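가정용 영상 전송 장치 설치 및 안전 점검표 (의견란 포함)

적용 대상: Zaltovow 영상 전송 장치 본체, 무선 중계기, 전원 어댑터 및 부속 배선
관리 부서: Genordale 기술지원실 현장점검반
검토: Velimir Bošković
개정 시기: 6월

1. 목적 및 적용 범위

본 점검표는 가정 및 소규모 사무 공간에 설치된 영상 전송 장치의 전기적 안전, 통풍 상태, 무선 연결 상태, 접근 권한 설정을 동일한 기준으로 확인하기 위하여 작성되었다. 방송 수신기 또는 셋톱박스의 출력을 받아 가정 내 통신망이나 외부 인터넷으로 전송하는 장치에 적용한다. 텔레비전 수상기 자체의 결함, 건물 공용 안테나 설비, 통신사업자 소유의 인입선은 적용 범위에서 제외한다. 이들 설비에서 이상이 발견된 경우 점검원은 직접 조치하지 아니하고 의견란에 기재한 뒤 해당 설비의 관리 주체에 통보하도록 안내한다.

신규 설치, 장소 이전, 어댑터 교체, 펌웨어의 주요 판 변경이 있은 때에는 본 점검표 전 항목을 점검한다. 단순 문의에 따른 방문의 경우에는 제3항과 제4항만 점검할 수 있다. 다만 발열, 이취, 소음에 관한 문의는 단순 문의로 보지 아니한다.

2. 판정 기준

적합: 기준을 충족하며 별도 조치가 필요하지 않음.
조건부 적합: 사용은 가능하나 기재된 기한 안에 보완이 필요함.
부적합: 보완이 완료될 때까지 사용을 중지하여야 함.
해당 없음: 설치 형태상 점검 대상이 존재하지 않음.

판정란을 공란으로 두어서는 아니 된다. 점검이 물리적으로 불가능하였던 항목은 "미점검"으로 적고 사유를 의견란에 기재한다. 가구를 옮겨야만 접근할 수 있는 경우 점검원이 임의로 가구를 이동하지 아니하며, 거주자의 동의를 받은 경우에도 벽면 콘센트가 노출되는 지점까지만 이동한다.

3. 전원 및 배선

3-1. 정품 어댑터 사용 여부
확인 방법: 어댑터 명판의 정격과 본체 하단 표기를 대조한다.
판정: 적합
의견: 정격 표기가 일치함. 명판의 인쇄가 일부 흐려져 있으나 판독에 지장이 없음.

3-2. 어댑터 외피 및 플러그 상태
확인 방법: 전원을 차단한 뒤 외피의 균열, 변색, 플러그 날의 휨을 육안으로 확인한다.
판정: 적합
의견: 특이 사항 없음.

3-3. 멀티탭 연결 상태
확인 방법: 멀티탭의 정격 용량과 연결된 기기의 소비전력 합계를 비교하고, 멀티탭을 다른 멀티탭에 이어 꽂은 구간이 있는지 확인한다.
판정: 조건부 적합
의견: 거실장 뒤편에서 멀티탭 두 개가 직렬로 연결되어 있음. 합계 소비전력은 289 W로 정격 이내이나, 직렬 연결은 용량과 관계없이 허용되지 아니함. 영상 전송 장치와 셋톱박스를 벽면 콘센트에 연결된 첫 번째 멀티탭으로 옮기고 두 번째 멀티탭을 철거하도록 안내함.

3-4. 영상 케이블의 굴곡 및 장력
확인 방법: 단자 인접부에서 케이블이 급격히 꺾이거나 당겨진 곳이 있는지 확인한다. 컴포넌트 단자를 사용하는 경우 색상별 결선도 함께 확인한다.
판정: 조건부 적합
의견: 컴포넌트 케이블이 짧아 본체가 앞쪽으로 당겨져 있음. 현재 접촉 불량은 없으나 청소 중 단자가 빠질 우려가 있음. 길이에 여유가 있는 케이블로 교체를 권고함. 색상별 결선은 바르게 되어 있음.

3-5. 통행 구간의 배선
확인 방법: 사람이 지나는 바닥 면에 고정되지 아니한 배선이 있는지 확인한다.
판정: 적합
의견: 배선은 걸레받이를 따라 고정되어 있음. 문틀 통과부의 덮개 한 곳이 헐거워 현장에서 다시 눌러 고정함.

3-6. 미사용 배선의 정리
확인 방법: 양단 중 한쪽만 연결된 케이블이 남아 있는지 확인한다.
판정: 조건부 적합
의견: 종전 수신기에 쓰이던 동축 케이블 한 가닥이 셋톱박스 뒤에 남아 있음. 끝단의 금속부가 멀티탭에 닿을 수 있는 위치이므로 철거하거나 절연 마개를 씌우도록 안내함.

4. 통풍 및 발열

4-1. 본체 주변 이격 거리
확인 방법: 본체의 통풍구가 있는 면에서 가장 가까운 벽면 또는 물체까지의 거리를 측정한다. Zaltovow 본체의 경우 좌우 통풍구로부터 6 cm 이상을 확보하여야 한다.
판정: 부적합
의견: 본체가 셋톱박스 위에 직접 적재되어 있고 왼쪽 통풍구가 거실장 측판에 밀착되어 있음. 즉시 분리 배치를 요청하였으며, 거주자가 현장에서 본체를 상단 선반으로 옮김. 이동 후 재측정 결과 좌우 모두 기준을 충족함. 재점검 판정은 적합으로 하되 최초 판정을 기록에 남김.

4-2. 연속 동작 시 표면 온도
확인 방법: 외부 전송 상태로 한 시간 동작시킨 뒤 본체 윗면 중앙에서 측정한다. 측정 중 거실장 문은 평소 사용 상태와 같게 둔다.
판정: 적합
의견: 상단 선반으로 이동한 뒤 측정한 값이며 제조사 허용 범위 안에 있음. 이동 전의 온도는 측정하지 아니함.

4-3. 통풍구의 먼지
확인 방법: 전원을 차단한 뒤 통풍구 외부를 손전등으로 비추어 확인한다. 내부 분해는 하지 아니한다.
판정: 조건부 적합
의견: 왼쪽 통풍구 외부에 얇은 먼지층이 있음. 마른 붓으로 제거하고 분사식 세정제는 사용하지 아니하도록 안내함.

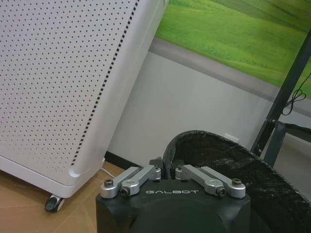
4-4항의 점검 대상은 영상 전송 장치와 같은 공간에서 사용하는 가전제품으로 인하여 장치의 통풍이나 무선 신호가 영향을 받는지 여부이다. 점검원은 냉난방기, 가습기, 공기청정기 등의 위치를 배치도에 표시하고, 각 제품의 흡기면 또는 배기면이 본체를 향하고 있는지 제품 설명서와 대조하여 기재한다. 흰색 공기청정기처럼 앞면 대부분에 작은 구멍이 촘촘히 뚫린 제품은 외관만으로 흡기와 배기를 구분하지 아니하도록 한다. 또한 바닥에 바퀴가 달린 제품은 청소나 계절에 따라 위치가 바뀔 수 있으므로, 배치도에는 점검 당시의 위치임을 함께 적고 거주자에게 이동 시에도 본체 통풍구 앞을 막지 아니하도록 고지한다. 가습기는 분무 방향이 본체나 멀티탭을 향하는 경우 거리에 관계없이 부적합으로 판정한다.

4-4. 인접 가전제품의 영향
판정: 적합
의견: 본체를 향하여 바람이나 수분을 내보내는 제품이 없음. 배치도에 표시를 완료함.

5. 무선 연결

5-1. 중계기와 본체 사이의 신호 상태
확인 방법: 관리 화면의 신호 세기를 세 차례 기록하고 가장 낮은 값을 기준으로 판정한다.
판정: 적합
의견: 세 차례 모두 기준 이상임. 본체를 상단 선반으로 옮긴 뒤 측정함.

5-2. 채널 중첩
확인 방법: 주변 통신망 목록을 조회하여 동일 채널의 사용 여부를 확인한다.
판정: 조건부 적합
의견: 중계기의 채널이 자동으로 설정되어 있어 저녁 시간대에 채널 변경이 반복된 기록이 있음. 변경 시마다 영상이 끊기므로 채널을 고정하고 사용 상황을 관찰하도록 안내함. 고정 후에도 끊김이 계속되면 유선 연결을 검토함.

5-3. 실내 동시 시청
확인 방법: 동일한 통신망에서 시청용 단말 2대를 접속하여 음성과 영상의 어긋남, 화면 정지 여부를 확인한다.
판정: 적합
의견: Kidov 시청 프로그램이 설치된 노트북과 탁상용 컴퓨터에서 확인함. 탁상용 컴퓨터에서 채널 전환이 늦으나 안전 또는 연결 기준에 관한 사항이 아니므로 판정에 반영하지 아니함.

5-4. 외부 접속
확인 방법: 점검원의 휴대용 회선을 이용하여 외부에서 접속하고, 113초 동안 재생 상태를 관찰한다.
판정: 적합
의견: 접속 직후 화질이 한 단계 낮아졌다가 회복됨. 재생 중단은 없었음.

6. 접근 권한 및 소프트웨어

6-1. 초기 비밀번호 변경
확인 방법: 거주자가 직접 관리 화면에 접속하도록 하고, 초기 비밀번호의 사용 경고가 표시되는지 확인한다. 점검원은 비밀번호를 묻거나 기록하지 아니한다.
판정: 부적합
의견: 초기 비밀번호가 유지되어 있었음. 외부 접속이 허용된 상태이므로 보완 전까지 외부 접속 기능을 끄도록 요청함. 거주자가 현장에서 변경을 마쳤으며 경고 표시가 해제된 것을 확인한 뒤 5-4항을 점검함.

6-2. 펌웨어 판 확인
확인 방법: 관리 화면의 표기를 배포 목록과 대조한다.
판정: 조건부 적합
의견: 한 단계 이전의 판이 설치되어 있음. 갱신 중 전원이 차단되면 복구가 어려우므로 3-3항의 멀티탭 보완을 먼저 마친 뒤 갱신하도록 순서를 안내함.

6-3. 등록 단말 목록
확인 방법: 거주자와 함께 목록을 열람하고 사용하지 아니하는 단말이 있는지 확인한다.
판정: 조건부 적합
의견: 거주자가 더 이상 사용하지 않는다고 밝힌 단말 한 대가 남아 있음. 삭제 방법을 안내하였으며 삭제는 거주자가 추후 직접 시행하기로 함.

6-4. 원격 제어 신호 발신부
확인 방법: 적외선 발신부가 셋톱박스의 수신창에 맞게 부착되어 있는지, 원격 조작에 따라 채널이 전환되는지 확인한다.
판정: 적합
의견: 발신부의 접착력이 약해져 Vasić 양면 접착 패드로 교체함. 교체 후 채널 전환이 정상임.

7. 고지 사항

점검원은 점검 종료 전에 다음 사항을 구두로 고지하고 확인 서명을 받는다.

본체에서 타는 냄새가 나거나 어댑터 외피가 부풀어 오른 경우에는 관리 화면의 종료 절차를 거치지 아니하고 벽면 콘센트에서 즉시 분리한다. 분리한 어댑터는 다시 연결하지 아니하며 기술지원실의 안내가 있을 때까지 보관한다.

장치를 천이나 종이로 덮지 아니한다. 장식용 받침이나 수납 바구니를 사용하는 경우에도 통풍구의 이격 기준은 동일하게 적용된다.

수신 방송의 외부 시청 가능 범위는 방송사업자와의 이용 계약에 따르며, 본 점검의 적합 판정은 해당 계약의 준수 여부를 확인한 것이 아니다.

8. 종합 의견

전기 및 통풍 항목에서 확인된 부적합 1건과 접근 권한 항목에서 확인된 부적합 1건은 모두 현장에서 보완되었으므로 사용 중지 조치는 하지 아니한다. 조건부 적합 항목 가운데 3-3항은 6-2항의 선행 조건이므로 우선하여 처리한다. 나머지 항목의 처리 순서는 거주자가 정할 수 있다.

종전 양식에서는 4-1항의 이격 거리를 본체 전면 기준으로 측정하도록 되어 있었으나, 전면에 통풍구가 없는 기종에서 잘못된 적합 판정이 발생할 수 있어 통풍구가 있는 면을 기준으로 문구를 수정하였다. 종전 양식으로 작성된 기록을 인용할 때에는 측정 기준면을 반드시 병기한다.

9. 검토자 의견

최초 판정과 재점검 판정을 함께 남긴 4-1항의 기재 방식은 적절하다. 6-1항도 의견란에만 적지 말고 판정란에 재점검 결과를 같은 방식으로 추가할 것. 4-2항은 이동 전 온도가 없어 적재 상태의 영향을 판단할 수 없으므로, 향후 유사한 설치 상태를 발견한 경우에는 과열 징후가 없는지 먼저 확인하고 이동 전 표면 온도를 한 차례 측정한 뒤 분리 배치를 요청하기 바란다. 과열 징후가 있는 경우에는 측정을 생략하고 전원을 차단한다.

5-2항의 채널 고정 이후 관찰 결과는 거주자가 전화로 통보하기로 하였으므로, 접수 담당자는 본 점검표의 사본에 통보 내용을 옮겨 적고 원본과 함께 철한다.

검토자: Velimir Bošković
보관: Genordale 기술지원실 현장점검반 문서함
첨부: 배치도, 신호 세기 기록지, 거주자 확인 서명지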